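Speaker notes: Hand tool faults and the May stoppage

Speaker: Prapai Suksawat, Calden
Session length: 27 minutes, followed by questions
Date of session: Nov 5, 2022

Opening

Good morning, and thank you to the organisers for the invitation. My name is Prapai Suksawat and I am responsible for safe working at Calden. My colleague Sơn Trình, who led the technical review, is in the room and will take questions on the electronics.

I have been asked to speak on a fault which stopped our household recording work in May. One person received a minor injury to the hand. She has made a full recovery, has agreed to this account being given, and has asked not to be named. Please respect that in the questions.

(Pause. Check that the microphone is working at the back.)

Background to the work

Calden records people carrying out ordinary tasks in furnished rooms, using hand-held grippers with the same fingers as those fitted to our robot arms. The recordings are used to train the arms. The tidying programme covers shoes, clothing, kitchen goods and small items kept in cupboards. At the time of the incident the programme had a target of 700 recordings for footwear.

The fingers are closed by a trigger. On the version in use in May, known to us as the Ado, a small motor assisted the trigger so that operators could work a full shift without strain. The assistance was meant to stop when the trigger was let go. An earlier version had no motor, and the operator's hand did all the work.

I mention the motor at this stage as much of what follows turns on it. Our risk assessment had been written for the earlier version. When the motor was added, the assessment was reviewed on paper and signed again with only its title changed. I regard this as the most serious finding in the report, and I shall return to it.

The task

The task in progress was the putting away of slippers. The operator picks up one slipper from the floor, carries it to a low cabinet with its doors open, places it on the shelf and returns for the next. Soft footwear is a demanding subject. The material gives way under the fingers, and the operator has little sense of how hard the tool is pressing. Bows, pom-poms and other trimmings may be caught if the grip is taken too high.

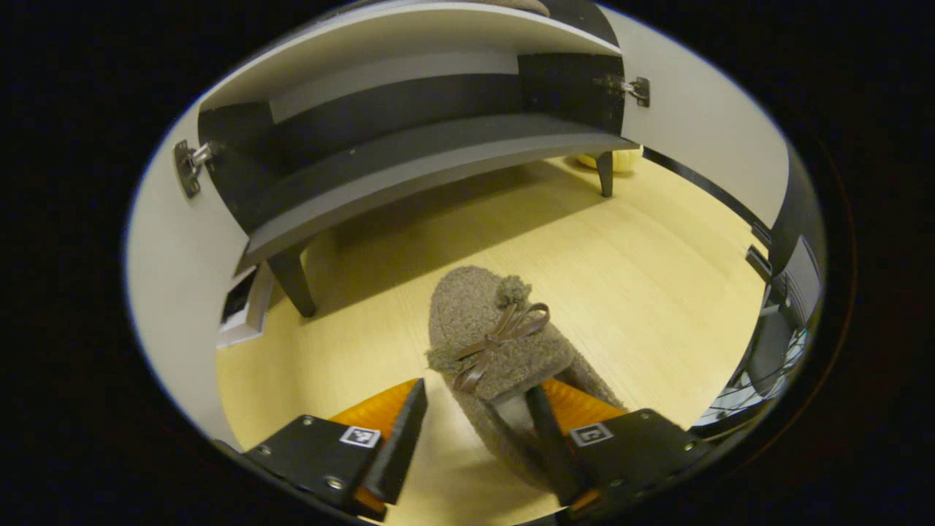

Operators had been told to hold the tool in one hand and to keep the other behind the back. In practice this instruction was not always followed. When a slipper would not sit properly, the natural response was to straighten it with the free hand. Supervisors knew of the habit and had remarked on it, but it was not recorded as a hazard, and no one was asked to stop work on account of it.

What happened

The operator was placing a slipper on the shelf. She let go of the trigger and the fingers did not open. She pressed and let go a second time, with the same result. She then took hold of the slipper with her free hand in order to pull it clear.

At that point the motor drove the fingers further closed. Her forefinger was held between the soft pad and the slipper. The slipper took up a good deal of the pressure, and we believe the injury would have been worse with a hard object. She called out, and the session supervisor switched off the tool at the battery. The fingers remained closed after the power was removed, and had to be parted by hand.

(Speak slowly here. Allow the audience time to consider the last point.)

The stop button behaved as designed. It cut the power. It had not been designed to release the grip, and our written procedure said that it would. The person who wrote the procedure had worked from the earlier version, on which a spring opened the fingers whenever the hand relaxed.

First aid was given in the room. All Ado tools were withdrawn the same afternoon, and the recording rooms were closed to staff until the review team had taken its photographs and statements.

Findings of the review

The direct cause was a worn cable at the point where it enters the handle. As the wrist turned, the signal from the trigger dropped out. The control board treated a missing signal as a trigger that was still being pulled, and continued to close the fingers. A missing signal should have been treated as a reason to stop.

The cable was supplied to us by Pietrzak, to our own drawing. I wish to be clear that the part met the drawing. The drawing did not allow for the amount of bending which the tidying tasks require, and that error was ours.

The team then read back through the recordings. Of the 700 planned for footwear, 697 had been completed before the stoppage. In more than 170 of these, the fingers were late in opening. Operators had noticed. Several had found that a sharp shake of the wrist would free the tool, and this advice had been passed from one shift to the next. None of it reached the fault log. The log asked only whether the recording had been saved, and in each case it had.

Sơn Trình will be able to say more on how the late openings were found. In short, the markers on the fingers allow the gap between them to be measured throughout a recording, and that gap can be compared with the trigger signal. The information had been in our hands from the beginning. It had been collected for training the arms, and we had never used it to look after the tool.

Changes made

The following changes are in force.

The control board now stops the motor when the trigger signal is lost, and a light on the handle tells the operator that this has happened.

A release lever has been fitted. It opens the fingers with the power on or off and can be worked by the thumb of the hand holding the tool.

The cable has been replaced with a more flexible type and is changed at fixed intervals, whether or not wear can be seen.

Any late opening ends the session. The tool is labelled and handed in. Operators are paid for the full session in such cases, as it was put to us plainly that the earlier arrangement discouraged reporting.

Any change to a tool, however small, requires a new risk assessment written from a blank form, with at least one operator present.

An independent inspection of the revised tool was carried out by Diller. They asked for the lever to be made larger for gloved hands, and this has been done.

Matters still open

Two matters have not been settled. The first is the force limit. The present limit is suitable for footwear and clothing but is too low for some kitchen goods, and we have not resumed those tasks. The second is the free hand. We have considered a switch which would require both hands to be on the tool, but operators report that it makes work at a low shelf awkward and affects their balance when kneeling. Trials are continuing.

(If time is short, leave out the next paragraph.)

We have been asked whether the affected recordings were kept. They have been set apart and are not used for training. They remain available to the review team, and we are willing to share the trigger and gap measurements with any organisation running similar tools, on written request.

Questions

Invite questions. Refer those on the control board and cable to Sơn Trình. Do not discuss the operator's employment or medical details. Copies of the revised fault log form are on the table beside the door.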